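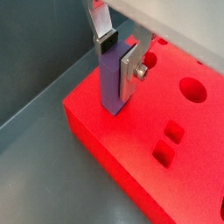 1. Background

Our project for the Design and Materials module looked at shape sorters, the toys in which a child pushes blocks through or into matching holes. We chose them because the toy library at Skasach lends out a lot of them and had asked our department at Brisow which kinds were worth replacing. Last year sorters and puzzles together made up 1,036 loans. Parents often wrote on the return slip that a piece "won't go in" or "goes in anywhere", and we wanted to find out what lay behind those two complaints.

2. The sorter

We worked with one set for most of the term. It is a flat red block with its holes laid out three by three, and tall pieces that are lowered in from above and stay standing. The full set weighs 453 g on the kitchen scales in the workshop. Not every position is a single hole. One is a group of three small circles, and another is a pair with a small rounded square beside a small circle. The star and the crown are the ones people look at first, but they gave us little trouble. Most of our notes are about the plain shapes, mainly the purple piece, which is a square prism.

3. What we tested

Each attempt started with a piece held upright over the block and ended when it stood in a hole or was taken away again. We noted the piece, the hole and the result on a paper sheet. There were 600 attempts over the term, with the larger share done in January. Pieces were held near the top in all of them. We had planned a second series with the pieces held lower down, but ran out of booked time in the room.

4. Results

Of the 600 attempts, 118 ended without the piece standing in its hole. The purple piece had more of these than any other.

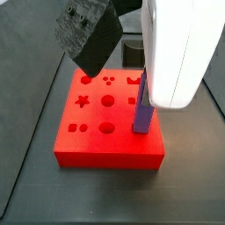

The usual cause was twist. A round piece can be turned any way and still go in, while a square one has to line up with the sides of its hole. A small turn was enough to leave one corner resting on the top surface. Pushing harder did not help much. Lifting the piece slightly and turning it back did.

Tilt was the second cause. A tall piece magnifies it, as a small lean at the top moves the lower end sideways. We also marked up to nine attempts as "unclear" where two of us had written down different causes.

5. Suggestions for Skasach

Keep the set. A slight bevel on the lower edges of the square piece would probably cure most of the sticking, and we have passed a drawing of this to the workshop. For the youngest borrowers we would lend the round pieces first and hold back the square ones. We did not test the Prostance set, which arrived in the last week with two pieces missing.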